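How to Throw Out Bad Wrist Camera Frames Before You Train

So I spent most of July wondering why our grasping policy got worse every time I fed it more demos. More data, worse hand! The fix was embarrassingly simple, and I want to walk you through it, because it takes an afternoon and you don't need any fancy tools.

The idea is to give every frame a sharpness score and drop the worst ones. Saranya Kandasamy (we share a desk at Vanberg) had tried this on an older arm and nagged me until I gave in.

Step one: turn your frames to grayscale, with values from 0 to 255. Run a Laplacian filter over each one and take the variance. High number, lots of crisp edges. Low number, mush.

Step two, and please don't skip it: mask out the hand. The fingers ride along with the camera, so they can look nice and sharp while everything behind them is a smear. My first scores were great for frames that were junk. I drew one rough mask per grasp pose and saved them all in a folder. 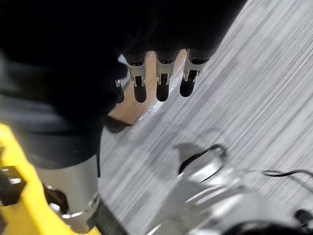 Carpet is its own headache, by the way. It has so much texture that a still view of it scores sky high, and then a quick swing of the arm turns it into streaks and the score falls through the floor. So set your cutoff per surface - a tabletop number won't carry over.

Step three: sort by score and look at 20 frames on either side of your cutoff. With your eyes! I started at 400, which was way too strict for our floor runs, and nudged it down until I stopped losing frames I wanted.

Step four: drop the bad frames but keep their timestamps and joint readings. I deleted those the first time and had to pull the whole run again. In the end 1539 frames went, nearly all from fast reaches.

Then retrain with the same seed and the same settings as before, so you have a fair comparison.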